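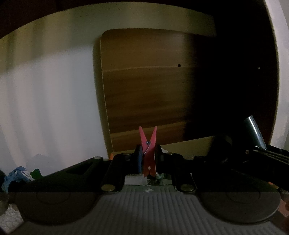
Figure 1. Spring clothespin, handles up, jaw end down. The wire coil sits where the two handles meet.

HOME ORGANIZATION, UNIT 4: SORTING SMALL THINGS
Handout to go with the evening session, Bostorham Adult Learning

Welcome back, and thank you to everyone who stayed behind last time to help stack the chairs. This unit is the one people tend to look forward to and then groan over, as it deals with the little stuff: clothespins, lids, packets, scraps of fabric, things with a cord on them, things that used to belong to something else. Big items are easy by comparison. You know where a coat goes. A single clothespin can travel through four rooms of a house in a year and never once land near the laundry.

Please read these notes before you come, and bring a pencil, as there is space to write at the back.

4.1 Start with the thing you can name

When you face a mixed heap, pick up something you can name right away. The clothespin in Figure 1 is a good first pick. It has one job, it is small, and most homes already have a place for its relatives. Give it a squeeze before you put it away. If the spring has slipped out of its groove, you can usually work it back with your thumbs, and if the plastic has gone brittle from a few summers in the sun, let it go – a pin that snaps on the line will drop your clean shirt in the grass.

Clothespins like to live together, so choose one bag or one jar and stay loyal to it. I kept mine in three places for years, and I was always buying more!

4.2 Work from the front of the heap to the back

Reach for whatever is nearest you and leave the back alone until you get there. It feels slow for the first few minutes and then it goes along very nicely. Each item gets picked up once, and before you set it down again you decide on one of these:

Keep, and it has a home
Keep, but it needs a home
Pass along
Trash or recycling

The second pile is the one to watch. In class we allow 10 items in it and no more. When the eleventh turns up, stop sorting and find homes for a few of the ones you have.
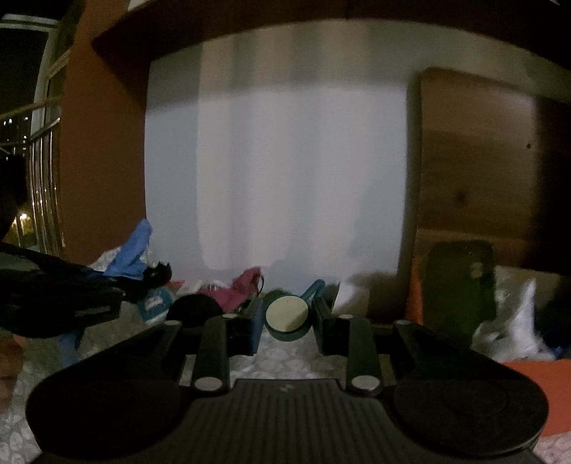 Page 112

4.3 Containers, cloths and packets

Small round containers, like the one with the pale cream top and the dark green body, deserve a moment of your time. Look inside before you decide anything. A container with something in it is sorted by what it holds, and an empty one is sorted by whether you have a use for it this month (not someday, please, we have talked about someday).

Cloth is different. The pink cloth and the blue one are both bunched up, and bunched cloth makes any heap look twice its size. Shake each piece out, fold it flat, and lay it to one side. You may find you are nearly done! Do check the folds as you go, as small things love to hide in them.

Packets, such as the teal one with the white label, should be turned label side up so you can read them without handling them again. If the label can't be read, open the packet or ask whoever it belongs to.

4.4 Writing it down

Some of you use the Listix sheets and some of you prefer the Kunden notebook with the wide margins. Either is fine. If you have the older Kaimal workbook, the matching chart is on page 107, and the columns are in a different order, so go by the headings.

4.5 To do at home

Set a kitchen timer for 30 minutes and sort one drawer, one basket or one corner of a table. Stop when it rings, even if you are enjoying yourself. Write down what ended up in your second pile and bring the list with you. We will go through them together over tea, and there will be cookies if I remember them.

My second pile:

Homes I found for them: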